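Jaklow grey work mat, 445 mm: bench and floor use

The Jaklow is a plain dark grey mat sold for small-parts work, sorting and light assembly. My sample measured 445 mm on the side. I bought it to replace an older Barbier mat that had started to curl, and have used it since November.

Fixing

The mat has no adhesive backing, so I tape it. Two crossed strips of white tape at each corner hold it well enough on wood grain. Tear the strips long and let them run on to the surface beyond the mat. 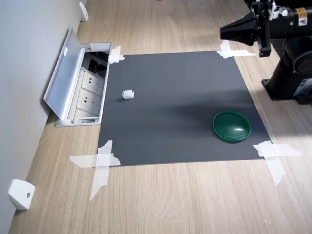
Surface

The finish is matt, with little glare under a ceiling light. Small pale parts show up clearly against the grey, and a dark green dish can still be picked out without trouble. Light scuffs appear with use and do not wipe off. They have no effect on grip.

Fine grit is more of a nuisance. It settles into the texture and needs a stiff brush — a cloth only moves it about. 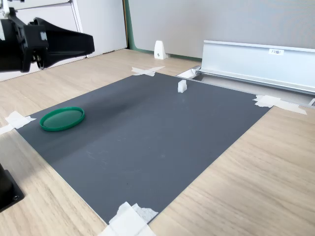
Flatness is good. After 8 days under tape the corners stayed down, and a fold left over from packing had mostly relaxed. The Skelik mat I tried beside it took longer and kept a ridge near one side.

Removing the tape is slow. Low-tack masking tape from Zurkerance came away cleanly; a stronger type left residue on the underside, and I would not use it again.
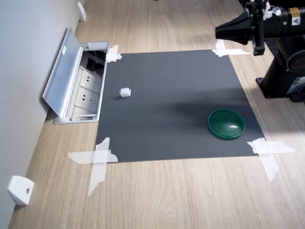

Mat taped at the corners, beside the open floor outlet box.

Rating: 7 out of 10. Two points lost for the missing backing, one for the grit.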